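How Do Detectives Solve a Crime?

Search this site Enter a word or topic Go

A guide for readers aged 8 to 12 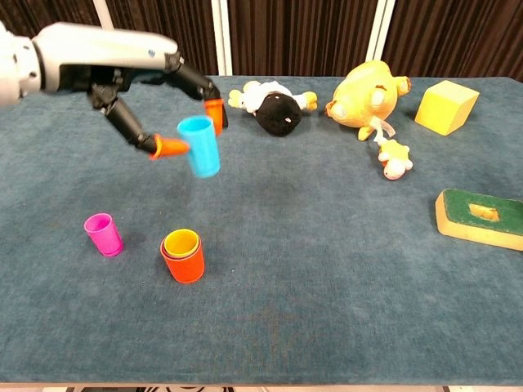
When someone breaks the law, the police have to find out what happened and who did it. The people who do this work are called detectives. On television they often solve a case in an hour. Real cases can take weeks, months or even years, and most of the work is careful and slow.

To see how it works, we will follow one case from start to finish. It took place in a town called Brido, at a bicycle shop named Timell.

The report

One morning in April, the owner of Timell unlocked the shop and found the back window broken. Three bicycles and a cash box were gone. The cash box had $535 in it. The owner called the police right away and then waited outside on the sidewalk. She did not sweep up the glass or move anything.

Stealing from a building after getting in without permission is called burglary. Robbery is a different crime. In a robbery, someone takes a thing from a person by using force or threats. People often mix up the two words.

Keeping the place safe

The first police officers to arrive checked that no one was hurt and that no one was hiding inside. Then they put up yellow tape. Any place where a crime has happened is called a crime scene, and the tape tells people to stay out. Each person who goes inside has to sign a list with their name and the time.

If too many people walk around, they leave their own shoe prints and hairs behind. They can also step on something small and ruin it.

Looking for evidence

Evidence is anything that helps show what happened. Detective Smaranda Chiriac was in charge of the Timell case. She worked with a crime scene technician, a person trained to find and collect evidence.

The technician took photographs before touching anything. Then he put powder on the window frame with a soft brush. The skin on your fingers has tiny ridges, and it is also a little oily. When you touch something smooth, the oil can leave a copy of the ridges behind. Powder sticks to the oil and makes the print show up. No two people have ever been found to have exactly the same fingerprints, and that includes identical twins.

He also found a shoe print in the dirt under the window and a torn piece of gray cloth. The cloth went into a paper bag with a label. The label said what it was, where it was found, who picked it up and when. Every person who handled the bag after that had to sign for it. This record is called the chain of custody.

Talking to witnesses

A witness is a person who saw or heard something. Detective Chiriac and another officer knocked on the doors of the houses behind the shop. Most people had been asleep. One man on Marinescu Street had heard glass break a little after 2 a.m. and had seen a white van drive away.

Detectives talk to witnesses one at a time. If two people talk about what they saw, they may start to remember it the same way, even when one of them is wrong. Detectives also try to ask open questions. "What did you see?" is a better question than "Was the van white?"

The police then asked the public for help. They gave the story to the local newspaper and set up a phone number for tips. They received 439 calls and messages. Almost all of them were no use to the case, but each one had to be read or listened to. Twelve were about a white van, and one caller remembered part of the license plate.

Keep learning! Sign up for our monthly newsletter. Ask a parent or guardian to enter an email address. Subscribe No thanks

Finding a suspect

A suspect is a person the police think may have done the crime. The part of the license plate led to a van, and the van led to a man who lived in the next town. His fingerprints matched the ones on the window frame. A judge looked at the evidence and signed a search warrant. This is a paper that allows police to search a home or a car. They found two of the bicycles in his garage.

Police arrested him. In the United States, an arrested person has the right to stay silent and the right to a lawyer. Police must tell people about these rights before questioning them in custody.

Going to court

Being arrested does not mean a person is guilty. A suspect is innocent until proven guilty. In a trial, a lawyer called the prosecutor shows the evidence against the person. A defense lawyer speaks for the person and can question that evidence. A jury, which is often made up of 12 people, listens to both sides and decides.

In this case there was no trial. The man told the judge he was guilty, and the judge decided his punishment. The third bicycle was never found.

Words to know

Burglary: going into a building without permission to commit a crime, such as stealing
Evidence: anything that helps show what happened
Suspect: a person who may have done a crime
Warrant: a paper signed by a judge that lets police make a search or an arrest
Witness: a person who saw or heard something

If you see a crime happening, get to a safe place first. Then tell an adult you trust or call 911.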